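Foro de marquetería y chapas > Técnicas > Cola caliente o cola blanca para chapa de sierra

consuelo_correa
Hola a todos. Estoy preparando el tablero de una mesita con un motivo de cintas entrelazadas, en peral, nogal y arce. La chapa es de sierra, de 2 mm, y el soporte es un tablero viejo de roble que he cepillado por las dos caras. Hasta ahora siempre he pegado con cola blanca y prensa, pero en el curso de septiembre la profesora insistía en la cola de huesos. Mi duda es si en un tablero plano se nota la diferencia o si es cuestión de costumbre. La prensa la tengo, de cuatro husillos. Lo que no tengo es baño maría.

aarne_s
Cola de huesos, sin dudarlo. Si dentro de veinte años se levanta una pieza, se calienta, se mete cola nueva y se vuelve a prensar. Con la blanca tienes que raspar todo el fondo hasta la madera y a esas alturas ya has roto la pieza de al lado. He restaurado bastantes muebles encolados con blanca y no se lo deseo a nadie.

mbogale
No estoy de acuerdo con lo de "sin dudarlo". La mesita es nueva y va a vivir en un piso con calefacción, con vasos encima. La cola de huesos es reversible con calor y humedad, que es justo lo que le va a caer. Para un mueble de museo, perfecta. Para una mesita de salón yo usaría blanca de la normal, sin aditivos para exterior, capa fina con rodillo y prensa toda la noche.

aarne_s
Los muebles de hace dos siglos también tenían vasos encima.

mbogale
Y por eso llegan a tu taller.

hanne.m
Consuelo, una pregunta antes de hablar de cola: ¿vas a chapar también la contracara? Con chapa de 2 mm sobre roble macizo, si solo pegas por arriba el tablero se te va a abarquillar con cualquiera de las dos. Cuenta con una contrachapa del mismo grosor y con la veta en la misma dirección que la cara buena. No hace falta que sea bonita.

consuelo_correa
Pues no lo tenía previsto, gracias. Me queda chapa de haya suelta, la usaré para la contracara. ¿Se pegan las dos a la vez?

hanne.m
Si tienes prensa, sí, las dos a la vez. Papel de periódico sin tinta o papel de estraza entre la chapa y el plato, que el peral es muy poroso y la cola traspasa.

oonatuominen
Yo uso las dos colas según el trabajo, así que no voy a convencer a ninguno de los bandos. Para piezas sueltas y filetes, huesos. Para un tablero entero ya montado sobre papel, blanca, porque el tiempo abierto de la caliente no me da para colocarlo todo antes de que gelifique. En invierno, con el taller a quince grados, es imposible si no calientas también los platos.
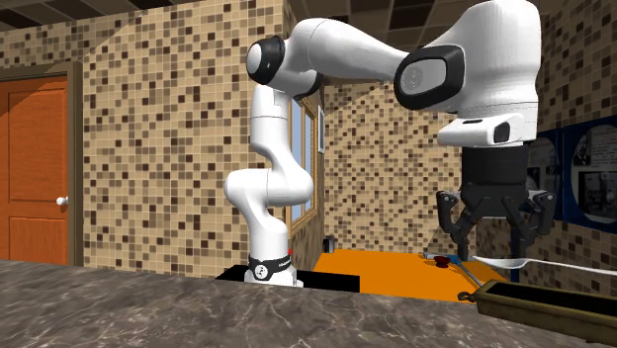 Lo del baño maría no debería frenarte, Consuelo. Yo empecé con un cazo viejo y un tarro de mermelada, y sigo igual. Pones la cola en perlas en remojo la noche anterior, con agua fría que la cubra, y al día siguiente la calientas sin pasar de sesenta grados. Si hierve, tírala. Del tarro al tablero conviene ir con el brazo alto y doblado por el codo, con el tramo de arriba bien horizontal, y así la manga no arrastra por encima de las piezas ya presentadas. Parece una tontería hasta que te llevas pegado un filete de arce en el puño.

mbogale
Lo del tiempo abierto se arregla en parte con urea. Un poco en la cola caliente y te da unos minutos más. Yo la he probado y funciona, aunque tarda más en secar.

aarne_s
La urea debilita la unión. Poca, pero la debilita. Prefiero calentar la chapa con la plancha y trabajar por zonas con el martillo de chapar.

oonatuominen
El martillo con un dibujo de muchas piezas no lo veo. Con una hoja entera, sí. Con cintas de peral y arce, que además cada una va en una dirección, las empujas y se abren las juntas. Además la humedad del martillo hincha las piezas y luego, al secar, merman.

aarne_s
Depende de la mano. Pero admito que para alguien que no lo ha hecho nunca es mejor la prensa.

consuelo_correa
Entonces me quedo con prensa y cola blanca para el tablero, y pruebo la de huesos en los filetes del borde. ¿El sombreado con arena caliente lo hago antes de montar, no? El peral se me encoge un poco al quemarlo.

hanne.m
Antes de montar, siempre. Y después de sombrear humedece un poco la pieza y déjala entre dos tablas hasta que recupere la medida. Si la metes recién salida de la arena te quedará hueco alrededor.

mbogale
Arena fina, de sílice, y prueba antes con recortes del mismo peral. Cada chapa tuesta a su ritmo.

consuelo_correa
Perfecto. Esta tarde corto la contrachapa de haya. Cuando saque el tablero de la prensa os cuento cómo han quedado las juntas.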